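Workshop notebook, sewing bench
Jul 16, 2022

Mending day, and I finally got to the denim! It has been sitting in the pile since before the Clellurix order came in, and every time I opened the cupboard I got a little look at it and closed the door again. So today I put the kettle on, pulled everything out and went through it piece by piece (lint roller in one hand, snips in the other).

First job was deciding which hems get redone and which get left alone. Manouchehr Tabrizi is firmly in the leave-it camp on fraying. He says a fringe is a finish if you stop it in time, and that I ruin perfectly good cuffs by turning them under. We went back and forth on that for a while. What we settled on: if the fray is shorter than the seam allowance, run one line of straight stitch above it and let it be. Anything longer gets trimmed first, then stitched. I want to try a zigzag on one pair too, but the last time I did that the edge went wavy and I had to pick the whole thing out. 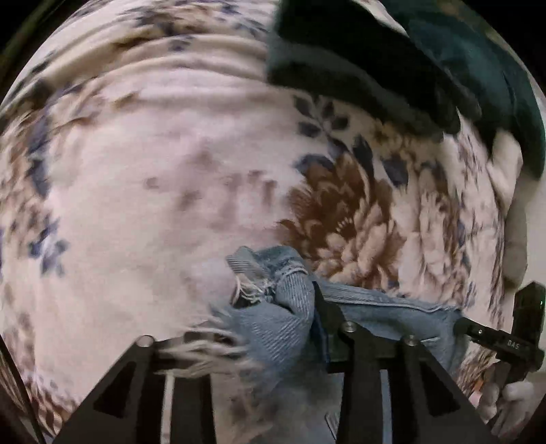 Photo: workshop notebook, sewing bench

The light blue denim with the frayed hem is going in the stitch-and-leave group. I like the white threads against that blue and it would be a shame to lose them. Thread: the pale gray, not the white. White looked far too bright on the test scrap, like chalk. Needle is a size 100, and I slowed right down over the side seams because the old machine (the Wusus) hates a bump. A folded bit of scrap behind the foot helps it climb.

Then the flowered cover. I do love that print, the big rust-brown peonies and the navy leaves, and I'm still not letting anybody cut it up for linings. Aksel Riis asked again. No! He can have the Valdebenito remnants, there's a whole bag of them under the bench and the colors are close enough for what he's doing.

The dark green goes in the cool wash by itself. I don't trust that dye near anything pale, and I've got one pink pillowcase at home to remind me.

Supplies: we're down to 4 bobbins of the gray and the good chalk is a stub. I bought 20 new denim needles from the shop on Fleditz, 89 cents each, so please put them back in the tin and not in the pincushion, where they get mixed up with the fine ones and I find out halfway through a silk hem.

Still to do: press the hems, find the missing seam ripper, ask Manouchehr if he wants his gray scraps back. Zigzag test next time, on an offcut first.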